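We use cookies to remember your settings and measure visits. Accept all | Manage preferences

The case for the slotted rack on the workbench

By the Netatville Workshop Notes desk
November, 14:20

The dish rack is the most underrated piece of storage sold for the home, and it is wasted on dishes. My argument is that anyone who keeps a small repair bench should put one on it before buying any purpose-made organiser, and should accept that a good share of their supplies will still end up in a cardboard box.

Bench storage has two jobs. It has to hold an item in a known position, and it has to release that item with one hand. Drawers do the first job well and the second badly. A drawer has to be opened, searched and closed, and flat stock such as sandpaper or offcuts of card migrates to the bottom within a week. Pegboard does the second job well, but only for things with a hole or a hook, and it needs a wall that the landlord will let you drill.

A rack with upright rods treats flat items as plates. Sheets of abrasive, cutting mats, thin boards, clipboards and manuals stand on edge, and each can be lifted out without disturbing its neighbour. The spacing of the slots is fixed, so the load stays divided. An open base also matters more than it sounds: dust and trimmings fall through to the surface underneath, where a brush can reach them. 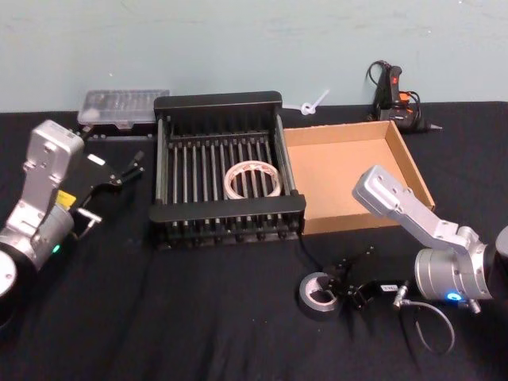 Black dish rack on a cloth-covered table, with cardboard box, tape and hot glue gun.

The surface under the rack deserves more attention than it gets. I use a plain cloth on the bench at Brisedbridge and would not go back to bare board. Cloth stops small parts rolling and can be lifted by the corners and shaken outside. The objection is that dark cloth hides dark screws. I grant this. A shallow dish for fasteners deals with it, and the dish can stay there permanently.

Tape is the awkward case. A roll is too wide for a plate slot and too heavy to hang from a light rod without bending it. Dispensers are sold for the purpose, but most are made for narrow office tape and will not take a roll of duct tape. I leave mine standing on its edge at the front of the bench. It takes up space, but the free end stays where I put it.

The glue gun should also stay out of the rack. Plastic and a hot nozzle do not belong together, and the lead tangles in the rods. It wants a stand on a tile and a clear patch of bench at least as long as its own body.

As for the cardboard box, the usual advice is to replace it with clear tubs. I tried this at the Naltness workshop, where the shelving catalogue from Rattanakul ran to 440 items, and the tubs were filled once and seldom opened again. An open box with no lid gets used. It can be written on, cut down to a better height and flattened when it wears out. Its weakness is damp, so it should stand on the bench and never on a concrete floor.

There are limits to all this. A rack holds light, flat things. It will tip if heavy boards are loaded at one end, and its feet should be checked for grip before anything sharp goes in. Two small racks side by side are steadier than one long one and easier to move for cleaning.

Last updated: November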